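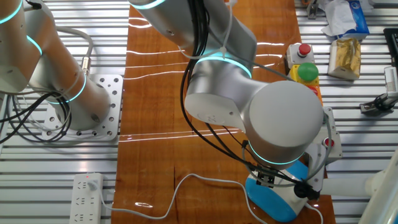
Shahzad Afridi maintains that a long board ought to be judged on the second day and never on the first, and that the gloss on the new one will flatter it until the eye has grown used to it. He said so again this morning, before coats were off, and asked that it be entered in the room diary under his name. It is so entered.

Thursday, September 10, 2026

The room was opened at the usual hour. The long board with the reddish-brown grain is now out on the metal slatted table, where it is to remain through the end of next week. It has been entered in the register as item 2188. The previous board, item 174, was withdrawn in August and is being kept upright in the side room with a blanket behind it until a decision is made on whether it can be refinished.

The principal business of the day was the care of the new surface. The supplier, Naken, sent a single sheet of instructions with the delivery, and it was found to be silent on most of the matters that concern us. It advises a soft cloth and the avoidance of standing water. It says nothing of adhesive tape, pencil marks or the solvent wipes kept by the door. A letter has been drafted to ask. Pending a reply, the following will apply in this room:

Dusting is to be done with the grain, using the white cotton cloths from the second drawer.
No tape of any kind is to be placed on the finish. Positions may be noted on paper.
Cups, bottles and lunch boxes stay on the shelf by the sink.
The solvent wipes are for the metal slats only.
Any new mark is to be written up on the day it is noticed, with the initials of the person who noticed it.

Édgar Benavides asked whether the rule on pencil should extend to chalk. It was agreed that it should, although he observed that chalk had come off item 174 without difficulty on several occasions and that the old board's troubles had begun with a damp sponge. This is correct. The entry for the sponge is in last year's volume and makes poor reading.

There followed some discussion of the color. The board was ordered to match the sample held in the office, and the sample has been in a drawer for a long time. Under the ceiling lights the two were thought close. At the window, Mr. Benavides considered the sample the browner of the two, and Mr. Afridi considered it the redder. The sample has been returned to its drawer. The difference, if there is one, does not affect use, and the writer sees no ground for a complaint to Naken.

The slatted tabletops were then taken in hand. Dust collects in the dark grooves between the rails, and a cloth passed over the top merely pushes it along. Mr. Afridi has been using a narrow paintbrush, working from the middle outward, followed by the small nozzle of the vacuum. The method is slow but the result is good, and the writer has asked for a second brush so that two people may work at once. A quotation from Phan for brushes, cotton cloths and felt pads came to $153, which is more than was set aside. The felt pads will be left out of the order for now.

It was noted during cleaning that a washer and two short screws had been lying in one of the grooves. They have been placed in the tray for found items. Staff are reminded that loose hardware is a hazard to a polished surface, as a screw caught beneath a sliding object will leave a scratch along its whole path. The scratch on item 174 that everyone knows was made in precisely this way, and took less than a minute.

The afternoon was given to the cupboards. The lower one has been emptied, wiped out and refilled, with the offcuts sorted by length. A good many were too short to be of service and have been offered to the Skirnen workshop, which has accepted them and will collect on Monday. The upper cupboard still sticks. Édgar Benavides planed the edge of its door in the spring and is of the opinion that the hinge is now at fault. He has requested 3 replacement hinges of the same pattern so that spares are on hand.

The writer wishes to record a personal view, as this diary permits. The room has the better of it with the new board in place. The old one had gone pale and patchy toward the middle, and one had ceased to see it. The reddish color against the silver slats is a handsome thing to work beside, and it was pleasant this morning to find two colleagues disagreeing over grain before the kettle had boiled.

Carried forward to tomorrow: the letter to Naken, the second brush, a new label for the cloth drawer, and Mr. Afridi's verdict on the second day. The blinds were lowered at closing.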